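About Estbridge

August, by Lorraine Bright

Estbridge makes and supplies table-height play surfaces, bowls and imitation food for preschools, therapy rooms and home kitchens corners. The company operates from one building with a workshop on the ground floor and a sample room above it. Orders are packed in the workshop and leave by the side door until 4 p.m.

The company was started by Kvido Hrubý and Craig Pollock, who had worked together fitting out classrooms. Their first product was a covered tabletop. Schools were buying good play food and setting it out on bare laminate, where it rolled, slid and made a noise each time it was put down. A short-pile carpet surface dealt with all of these. The covered tabletop is still the item we sell most, and most of the other items in the catalog were chosen to go with it.

What we supply

The catalog has three sections: surfaces, vessels and produce. Each item can be ordered singly. Sets are made up on request, and we do not keep a fixed list of them.

Surfaces. The standard covering is a short, fuzzy pile in red. It is bonded to the board and trimmed flush at the edges. Blue and gray are available to order and add 7 working days. The pile is short enough to clean with a hand brush or the small head of a vacuum cleaner. We do not recommend wet cleaning except for spots, and the board should be dried flat afterward. A covered surface should stand with its long edge against a wall where possible – pieces pushed to the back then stay on the table.

Vessels. Bowls are round, with straight sides that narrow slightly toward the base, and have a plain matte finish. A wide, flat interior floor was specified because children placing an item in a bowl tend to lower it and let go early. With a curved floor, the item settles against one side and the bowl tips. Light blue is the stock color. Bowls are inspected for rim burrs by hand and sold without lids.

Produce. Imitation vegetables and fruit are bought in from two makers, Tarker and Echevarría, and checked here before sale. The eggplant is the piece we are asked about most often. It has a glossy purple body that pales toward the stem, and a green calyx with pointed leaves. The change of color gives a child a clear way to tell one end from the other, and the long shape calls for a different grip from a tomato or an orange. It will not stand on end and should be stored on its side.

How items are checked

Every new item is placed on a red surface in the sample room and left out for ordinary handling before it goes into the catalog. The check is a simple one: set down, pick up, put in the bowl, take out, return to the table. The person doing it notes whether the piece rolls, whether the bowl shifts on the pile, and whether the colors can be told apart in side light. Ginevra Ferri runs the sample room and keeps the record sheets.

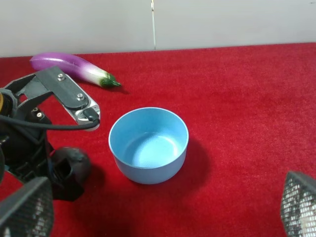 Handling and wear

A sample of each vessel and each produce item is put through 50 cycles of the same sequence. Items that mark, split or shed color are returned to the maker with a copy of the sheet. Surfaces are checked separately for loose fiber and for lifting at the corners. Of these, corner lift is the more common fault, and it is the reason the adhesive was changed when we moved to the present building.

We keep the rejected samples. They are useful when a school reports a fault, as the reported piece can be laid next to one that failed here.

Who works here

Kvido Hrubý is responsible for the workshop and all surfaces. Craig Pollock handles purchasing and the accounts with both makers. Ruaridh Niven packs orders and answers questions about delivery. Lorraine Bright writes the catalog and the care sheets, including this page.

Visits and orders

The sample room can be visited by appointment between 10 a.m. and 3 p.m. Visitors are welcome to bring their own bowls or play food and try them on the coverings. Schools ordering surfaces should send the table dimensions in inches, measured across the top and not the frame. Replacement coverings are sold separately – quote the number stamped under the board.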